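Celteler 2: notes after a month

I have been running the Celteler 2 scene pack since February, mostly overnight, on one workstation. It is a simulation add-on: you get furnished rooms, a library of household props and a task generator that scatters the props on whatever flat surface you name. The license costs 700 a year per seat. Granetti sells something similar for less, but its rooms have no bathroom, and I wanted one.

Setup took a Saturday morning. The importer accepted my arm model without edits, though I had to rewrite the joint limits by hand - the converter rounds them. Of 526 generated layouts, 228 started with at least one prop intersecting another. The checker flags these and the resampler fixes most of them on the next pass.

Small props on the toilet tank lid are my standard test now. Soap and sponge are easy to tell apart.

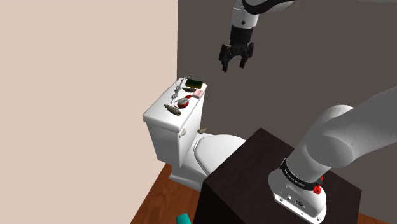

Contact settings are the weak point. Default friction is too high, so grasps succeed that should slip. I lowered it per prop and saved the values in a separate file, which the last update did not overwrite. Support at Kedier, the reseller, answered my ticket in two days and sent a corrected table for the soft items. I have not tested it yet.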